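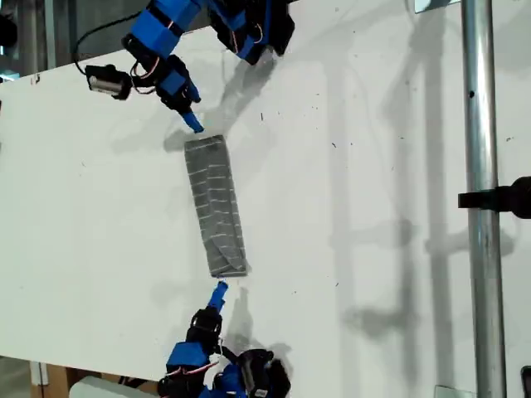
Gray cloth with the short white stripes, folded.

Progress report to the Ghorbani Fund, Paper to Cloth grant
From: Afshin Mazandarani, Finddale
Covers: spring, up to the end of May

Roya, sending this before the Sunday delivery run so it's in your hands ahead of the call. Budget sheet is separate. Sorry for the shorthand in places, I'm writing between shifts and half of this comes off my clipboard.

Where we are

All 8 kitchens are off paper towels for drying and wiping down. Last one over was the church basement on Mill Street, which held out until they'd used up the rolls in the closet. Fair enough. Paper is still allowed for raw meat spills and for the restrooms, same as in the proposal.

Laundry: 3366 cloths through the wash this period. That's pieces washed, not pieces owned, the same cloth goes round many times. Last report I mixed those two up in the table and you caught it. Fixed now, and the column headings say what they mean.

Unspent at close: $1211. Most of that is the drying racks we haven't bought yet, see further down. Would like to carry it over, not hand it back. Request form attached.

Laundry arrangement

Still washing at Utanport. The shop there gives us the early slot, 5 to 7 in the morning, before the hotel work comes in. Good price, good people, awful hour. Driver leaves Finddale in the dark. The van has a new battery, paid for out of general funds and not from this grant, I mention it only becuase you asked what happened in the week with no pickups.

That week was the worst of the period. Kitchens ran out in the middle of lunch service and went back to paper. Nobody's fault really but we had no spare stock anywhere. Since then each kitchen keeps a sealed bag on the top shelf marked EMERGENCY and signs if they open it. Two have been opened. Both were refilled on the next run.

Detergent: switched to the unscented kind. The scented one was getting into the bread. Complaints from the Tuesday bakers stopped straight away. No fabric softener at all, ever, it makes the cloths useless for drying glasses. This is now printed on the laundry instructions in big letters and also taped inside the van door.

Lint is a bigger deal than I expected when I wrote the proposal. First two washes of any new cloth shed a lot. We now wash new stock twice by itself before it goes out.

Sorting and colors

The proposal had a four color system. Dropped. Too many colors, people grabbed whatever was on top, and the yellow ones went gray-ish after a month so you couldn't tell anyway. What we do now is plain for dishes and hands, striped or patterned for counters and tables, and anything with a cut corner is floor only. A cut corner means floor for good, it never goes back up.

Kitchens like this better. Newer helpers pick it up in one shift. The inspector looked it over at the Mill Street visit and had no problem with it, only wanted the clean bin to have a lid. Bin has a lid.
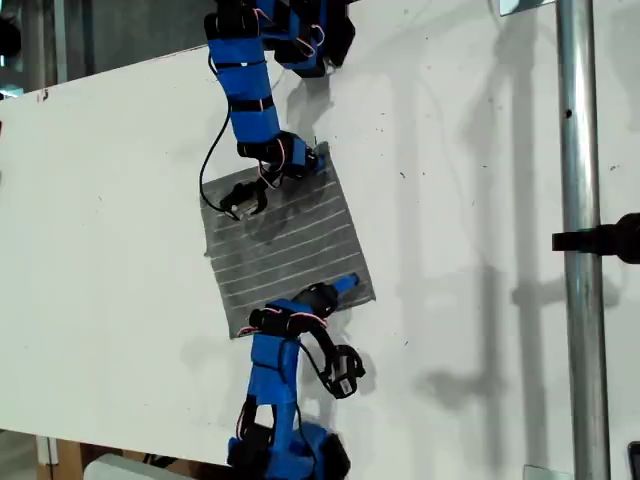

Finddale Community Kitchens / Linen & Supplies

Training

Short sessions at each site, done during prep so people don't have to come in specially. Covered: where clean goes, where dirty goes, how often to change a cloth out, what to do with greasy ones. Greasy ones are the thing to get right. Oil soaked cotton in a warm pile is a fire risk and I'd rather be boring about it than sorry. Metal can with a lid, emptied every night, no exceptions for Fridays.

Folding. We did spend some time on this, more than planned. Half the kitchens fold in quarters, half fold long, and the bins come back looking like a rummage sale. Long folds stack better in the narrow bins, quarters are better in the square ones. So I've stopped trying to make everyone do the same thing. Match the fold to your bin. Done.

Attendance was fine at most sites, weak at the riverside kitchen where the evening crew changes every few weeks. Going back there in the summer with the written version in Spanish and Farsi. Farsi one is drafted, I did it myself and my sister is correcting my spelling.

Ordering and stock

Stock records moved from the paper book to Drollico. Mixed feelings. It's quick once you know it and the reorder reminder is useful. But it logs you out if you put the phone down, and in a kitchen you are always putting the phone down. Two sites have quietly gone back to the paper book and hand me the numbers over the phone. I enter them. Works, but it's my evening.

Losses are running higher than I'd like. Cloths walk off. Some get used for wrapping leftovers and go home with dinner, some go in the trash by mistake with the peelings, a few end up in people's cars. Have not made a fuss over it. We put a hook by each back door with a return bag, and stuff does come back in it, sometimes including things that were never ours.

Purchase quality. The first batch, the thin ones, pilled and frayed at the hem inside weeks. Second supplier is better: tighter weave, double stitched hem. Costs more each. They hold up so I think it comes out ahead over a year, but I don't have a year of numbers yet and won't claim it.

What the kitchens say

Asked each site lead for a few lines. Not a survey, just asked. Typed up as they gave it to me.

"Fine once we had enough of them. Before that, not fine."

"The trash is lighter. I take it out so I notice."

"Please no more of the fuzzy kind, they leave bits on the trays."

"I thought I would hate it. I still miss paper for bacon."

"Need somewhere to hang the damp ones. The oven rail is not somewhere."

That last one came up from nearly everybody, in different words. Leads on to the next item.

Drying racks, delayed

Supposed to be in by April. Not in. The model we picked went out of stock and the replacement they offered sticks out too far for the two smallest kitchens, you'd hit it every time the fridge opened. I measured. Looking at fold flat wall racks now, a little cheaper. Need the landlord's OK to drill at the riverside site and he is slow to answer. The other sites can go ahead without him.

Until the racks are up, damp cloths go over the edge of the bin and get spread out at closing. Not great. We had one bag go sour in the warm spell and had to rewash the lot hot with washing soda. Smell came out.

Trash and cost

You asked for trash volume. Honest answer is that the hauler bills by the container and not by weight, so I only have pickups to go on. One site dropped a weekly pickup. The rest have the same number but containers are not full. I've asked the hauler about smaller containers and they're sending a rep.

Paper spending is well down. Laundry spending is up, as planned. Fuel for the Utanport run is more than planned. If we could wash closer to home that would change the picture, and there's a chance of sharing a machine with the senior center in Finddale. Early talks, please don't put it in the newsletter yet.

Changes from the proposal, all in one place

Four colors down to plain, patterned and cut corner.
Racks pushed to summer, different model.
Supplier changed after first batch.
Emergency bags added, not in the original plan, paid from the contingency line.
Printed posters cut down to one laminated card per kitchen. The posters got steamed off the walls.

Next period

Racks up at every site that can have them.
Riverside training redone, evening crew this time, with the translated sheets.
Decision on the senior center machine, yes or no.
Proper count of what we own, shelf by shelf, so losses can be worked out instead of guessed. Helpers for that are lined up for a Sunday when no one is serving.
Try a heavier cloth for pot handling at one kitchen only. They keep doubling up the thin ones and burning thier fingers.

What I need from you

An answer on the carry over, before the rack order goes in if you can.
Whether the battery week needs its own written note or if the paragraph above will do.
Roya Talebi or somebody else to sign the amended supplier line, the form has a space for the fund and I don't know whose name belongs there.
Also the reporting template still has last year's grant title on the second sheet. I've typed over it.

Receipts are in the envelope, in order up to the detergent ones, which were found late and are at the back with a clip. Call me after 2 if anything doesn't add up, mornings I'm on the Utanport road and the signal is bad.

Afshin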